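Search this site Enter keywords Go

Filed under: Robot learning / Perception / Preprints and working papers

4. Does the labeler see the grasp?

Most pipelines for learning from hand-held grippers depend on a step that gets one line in the methods section: cutting each recording into phases. In ours, Plirasura reads the wrist and head views and gives each moment one of four labels, approach, close, carry or release. The policy, Atmont, is then trained on those labels as if they were facts. We doubt that they are, and this section sets out why.

We used 647 recordings of a single task, in which a leather pouch and a keyring are handled with two grippers beside a black rack with an oval tray as its base. Keith Hollis and Aurelia Kofler marked the phase boundaries by hand, working apart and without access to the labeler's output. They disagreed in 113 recordings, nearly always over when "close" begins. We report this first because it limits everything that follows. A labeler can't be scored to the nearest moment against people who differ by more than that.

The trouble is easy to see from the wrist. With the pouch lying between the fingers and bare wood still showing next to the right pad, the left pad already overlaps a corner of the leather in the view. Plirasura takes overlap as evidence of contact. A person looking at the gap on the right would say approach.

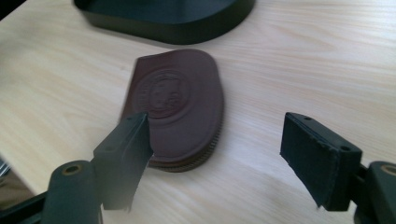

4.1 Contact from appearance alone

The standard defense is that a learned encoder picks up on subtler signs than overlap, such as shadow, the angle of the pads, or the way soft material bulges. We wanted this to be true. To test it, Mahmoud Shawky masked the fingers in the input and ran the labeler again on 2000 held-out moments. If the encoder were reading the pads, performance on "close" should have fallen sharply. It hardly moved. When he masked the object instead, the label collapsed to whatever phase was most common at that point in a recording.

Our reading is that the labeler has mostly learned how large the pouch looks. A large pouch near the middle of the view is called "carry," and a smaller one is called "approach." For moments like the one below, with a finger against each side and the embossed cat face turned toward the lens, that rule gives a sensible answer. It would give the same answer for a gripper held low over a pouch it had never touched. The gold-colored ring at the top and the row of stitching make the object easy to find, and we suspect they flatter the detector in the same way.

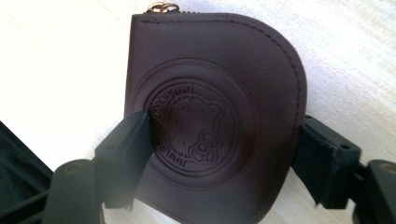 4.2 Adding the head view

Johanna Ruchti argued early on that the head view would settle most of these cases, and some of our own earlier text says so. We now think the claim was too strong. The head view is good at telling where things are. With the keyring clip hanging from the bar and the pouch still flat on the wood near the right-hand jaws, there is little to argue about: one object is on the rack and the other is on the table. Contact is another matter. At that distance the tip of the gripper and the edge of the pouch are close enough that a small calibration error decides the label.

We also tried the usual fix of fusing both views and weighting each by its confidence. The weights followed image sharpness far more than they followed correctness. Blurred pads, common in the wrist view because they sit so close to the lens, pushed the weight toward the head view at the very moments when the wrist had the better evidence. 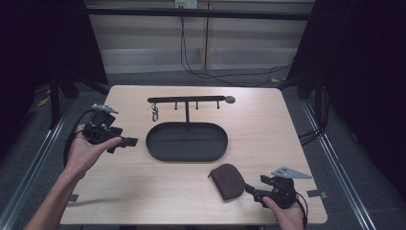 Clelunwood Manipulation Software Group

4.3 What the planner does with a wrong label

Atmont conditions on the current phase and on which object is placed. Damian Baumgartner replayed 1451 segments through the planner offline, once with the hand labels and once with the automatic ones. Where the two agreed on placement, the proposed motions were close even when the contact label was wrong. Where they disagreed on placement, the planner would often propose reaching for an object already marked as done.

That result can be read kindly: contact errors may matter less than we feared. We would be slower to say so. Offline replay never lets a bad motion change what the cameras see next, so it is likely to hide the cost we care about. The McKinnon split, which holds back layouts with both objects on the table (Figure 4), was meant to make the test harder. It mainly tests detection, and detection was already the strong part.

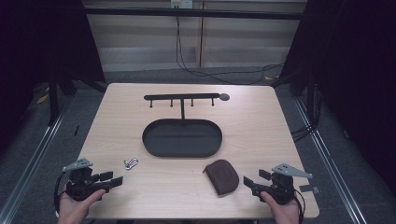 Figure 4. Head view with the keyring and pouch both on the table.

Until the grippers log a force or width signal that can be checked against the images, we treat "close" as a guess. It stays out of the training loss in Section 5, and the results there should be compared with earlier versions of this paper only with that change in mind.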